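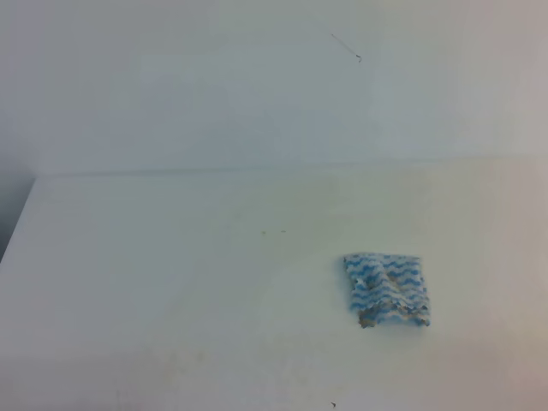 VASSKA, 2020-09-10 - The textile care group at Navow has started a trial of folding methods for small cleaning cloths. The work is done on a white tabletop against a plain wall, with one cloth on the table at a time.

Fumiko Mizuno, who wrote the trial plan, said a cloth folded to a compact pad gives several clean faces before it has to be washed. The plan calls for 316 folds by each of two methods.

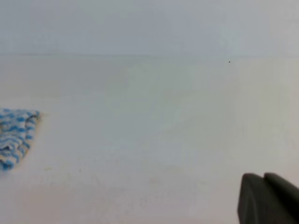 Crumpled and folded states

A blue-and-white cloth with a knitted or terry-like texture holds a raised edge when crumpled, and its height is harder to measure than that of a flat pad. Height is read at the thickest point - loops included - and logged before the next fold.

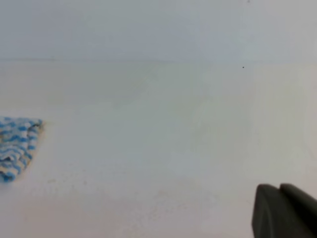
Navow Textile Care Group

Marks on the white surface are wiped off between sets. A second round, using cloths that have been through the wash, is planned for October. Results from both rounds will go to the Cloltier laundry office.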